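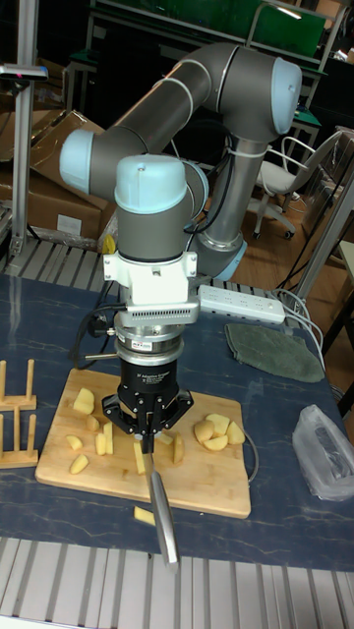 Nikola Kalinowski wrote in to say that I was far too relaxed about how people cut their potatoes, and that a stew with big lumps and skinny sticks in the same pot would always come out half raw and half glue. It was a long email and a kind one, and I have been turning it over for days, mostly while standing at a cutting board, so I thought I would answer it properly.

First of all, Nikola, you're right about roasting. If you put a fat chunk and a thin wedge on the same tray, the wedge will be brown and leathery by the time the chunk is soft in the middle, and I have served that tray more often than I'd like to admit. For roasting I do try to be good. I cut everything to about the size of a walnut and pull out anything tiny and fry it separately, standing up, with salt, before anyone else comes into the kitchen.

But stew is a different animal, and so is soup, and the potatoes on the bamboo board up there are just how I like them for it. There are chunks and wedges and sticks, a flat slice, one little cube, and a stick that ended up on the table (there is always one on the table, or under it, or in my slipper). The small ones melt away and thicken the broth so you don't need flour, and the big ones stay whole so you have something to chase with your spoon. I learned this from my grandmother in Florkville, who cut potatoes in her hand over the pot with a paring knife and her thumb for a cutting board, and I don't believe she ever made two pieces alike in her life. I tried her way once, when I was first married, and that was the end of that. I'm a board person.

Since I'm on boards - I do love bamboo for potatoes. Potatoes leave that milky, starchy film on everything, and on my old plastic board it dried into a gray crust down in the knife marks that I had to go after with a nail brush. The bamboo one gets a rinse in cold water and a wipe with the rough side of the sponge, and then it stands on its edge to dry. Cold water first, please! Hot water turns the starch to paste and you'll be there all evening. I oil mine every so often with the plain mineral oil from Barno, the hardware store, where they keep it on the bottom shelf next to the drain snakes for reasons of their own.

I should say something about the wooden dish racks too, as a couple of you asked after the spring cleaning post whether I still use the kind with pegs. I do, and I've come around to having them right there on the work table at the far end. For years my racks lived by the sink where they belong, and for years I walked back and forth across the kitchen with dripping plates. Pegs are wonderful for plates and pot lids and thoroughly useless for mugs, so mugs go upside down on a towel. If yours are pale wood, don't let them sit in a puddle. My old pair got dark feet one careless winter and no amount of scrubbing brought them back.

Now, the stew, because I promised it last time and then wrote two pages about rhubarb.

I use the potatoes from the Farkas stand, the yellow ones that hold together without being waxy. You want more than 300 grams once they're peeled if it's just for two, and I never seem to stop there. Peel them, cut them any old way, and leave them in a bowl of cold water while you do the rest. Slice two onions and let them go slowly in butter with a pinch of salt until they are soft and a bit golden. Add a carrot or two, a bay leaf, a spoonful of sweet paprika, and whatever sausage you have, cut into coins. Drain the potatoes and tip them in, stir them around so they get some red on them, then pour in enough stock to cover.

Simmer with the lid tilted for 20 minutes and then start poking. Poke the biggest piece, always the biggest piece. When the knife slides in, the smallest ones will already be falling to bits, and that's exactly what you're after. A splash of vinegar at the end wakes the whole thing up. Czesław Lis would put dill on it, and told me so in the comments three separate times, so here is your dill, Czesław, a big handful, right before serving.

It's better the next day. It gets so thick overnight that you have to loosen it with water, and then I like it with a fried egg on top for lunch. I took a jar over to my sister in Troltengate last May and she ate it cold from the jar in the driveway, which I took as a compliment, though she says she had skipped breakfast.

As for the sticks, Nikola - if it bothers you that much, fish them out before they go in the water, dry them in a towel and fry them in a small pan while the stew bubbles. Then you have your even pieces in the pot and a snack besides. I did it your way last night, everything cut to match, all very handsome, and I'll admit it looked lovely in the bowl. The broth was thin, though, and I ended up mashing four or five potatoes against the side with the back of a spoon, and my husband asked if we were out of flour.

Rhubarb part two is coming when the second crop is up. If anybody has a good way of getting paprika out of a light-colored dish towel, please write to me, I've tried sun and I've tried soap.

24/05/2020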